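Ticket 3035, Nundano traffic alerts
Opened 12/12/19 by Notburga Ortner

The map still shows the northbound lane closed at Okar bridge. Police opened it again 22 minutes after the collision. 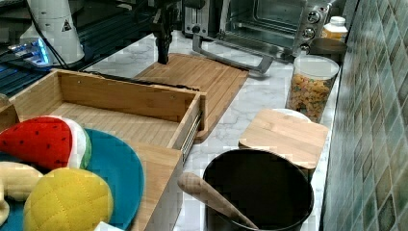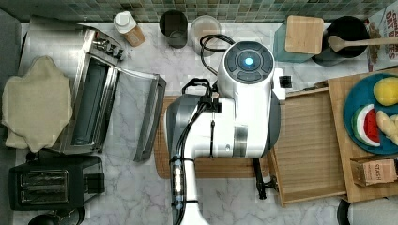
Attachments (2): robot arm at the counter, both pictures.

Reply from Thaler desk: Please clear the app cache and load incident 1093 again.

Notburga Ortner: I did it two times. The list is correct now, but the map keeps the red line.

Thaler desk: Passed to Clanis, who make the map layer. Status: waiting.

This site uses cookies. Accept / Settings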